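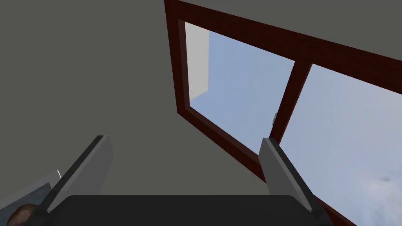 Diary > November > Moving the allotment shed

Up before seven and out with the barrow while it was still half dark. Noura Daher had got there first and had the shed door off its hinges. The plan was to shift the whole thing to the far end of plot 13, where it won't shade the leeks. Took the felt off in one piece, which I didn't expect. Two of the floor boards are soft at the corner and will need replacing before winter sets in properly.

The man from Gaillard rang at ten about the gravel. He can do a bulk bag for £50 delivered, but only as far as the gate. Said yes.

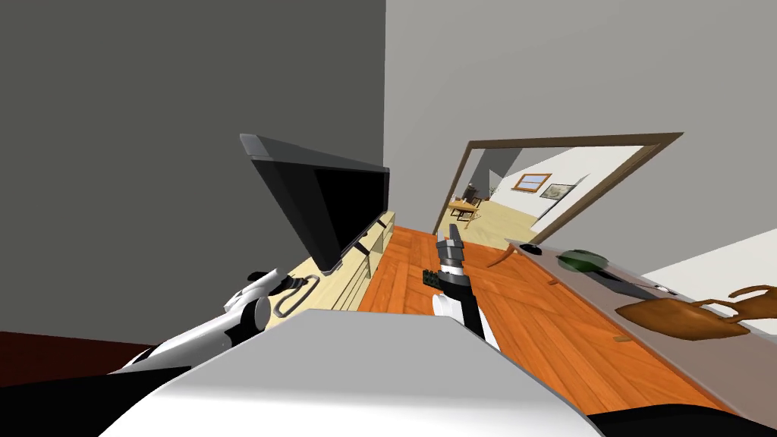 Afternoon

Rain from one o'clock, so we stopped with three walls down and stacked under the tarpaulin. Had soup in the car. Noura thinks we should put the shed on slabs this time and I agree, though it means another trip and I have only 30 left from the tool money.

Went through the seed tins while I waited for it to ease off. The broad beans are fine. The parsnip seed is two years old and can go.
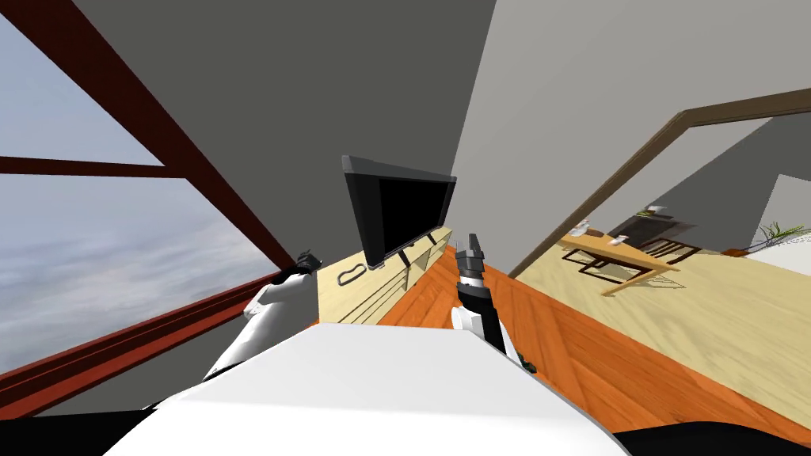
I also found the receipt for the water butt, so I can take the cracked lid back to Stelent and ask for a new one. It cleared up a bit after three and I got the garlic in, two short rows. The ground is heavy down that side and wants more compost.

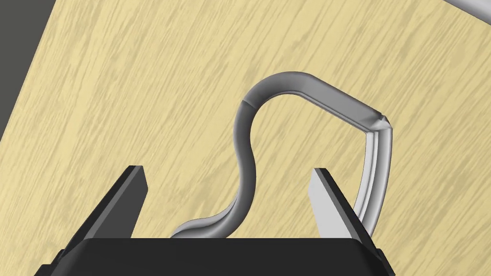
To do

Slabs, four at least.
Hinges, and longer screws for the door.
Ring Noura about the trailer.
Lid back to Stelent.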